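The **Hundura school meals levy** is a local charge on rateable properties in the shire of Hundura. It pays for free lunches at the shire's public primary schools. The levy was adopted by the shire council after a budget dispute over whether the same money should go to road resealing, and it has been renewed in every budget since.

## Background

Before the levy, families paid for lunches by the term, and unpaid accounts were passed to a collection agency. Councillor Rima Semaan moved to end the practice after a petition from parents in Brolham and Wanley gathered over 600 signatures. The first motion was lost by one vote.
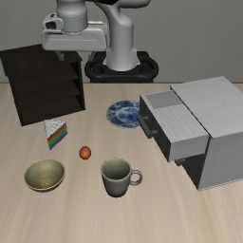
*A plate, a bowl, a mug and a slice of rainbow cake on a wooden tabletop.*

A second motion, drafted with Naheed Naqvi, replaced the proposed flat fee with a charge based on land value, capped at $60 a year for each household. It passed in March.

## Operation

Schools order meals through a shared kitchen at Brolham, which supplies 18 schools. Smaller schools with fewer than 300 pupils may run their own kitchens and claim the cost back each term. Pupils don't need to apply, and no record is kept of family income.

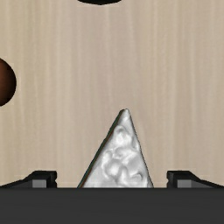

Money left over at the end of the financial year is held in a reserve that can't be spent on other programs without a vote of the full council.

## Criticism

Councillor Zeeshan Kakakhel opposed the levy on the grounds that school meals are a state responsibility. Farmers near Wanley argued that a charge based on land value fell too heavily on large holdings with low incomes, and a partial rebate for farmland was added the following year. Etornam Dogbe, a ratepayer, challenged the rebate in the state tribunal but later withdrew the case.

## See also

- Local government rates
- School meal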